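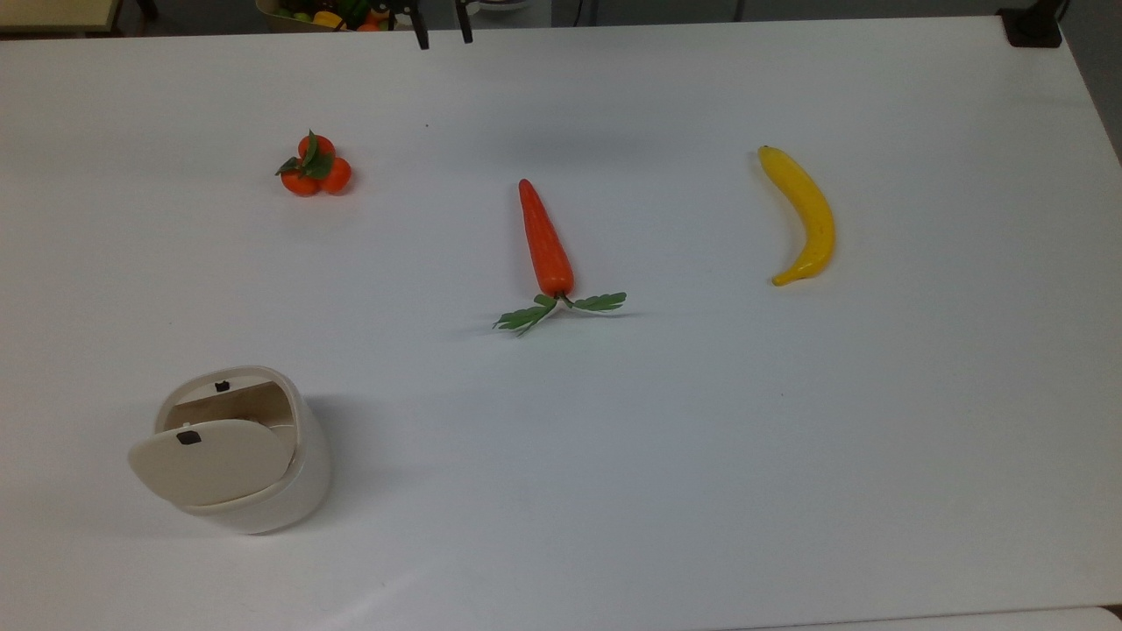
Page last changed: Wednesday, 2:15 p.m.

Gripper trials, January

We are comparing the Skudix and Otix two-finger grippers on the white table, using the banana, the toy carrot, the bunch of orange fruit and the small lidded bin. Skudix has 230 picks logged so far and Otix has 377. The carrot leaves give both of them trouble — the fingers tend to close on a sprig and miss the root. Controller settings stay the same for both. Calloway gets the log once the Otix runs are finished.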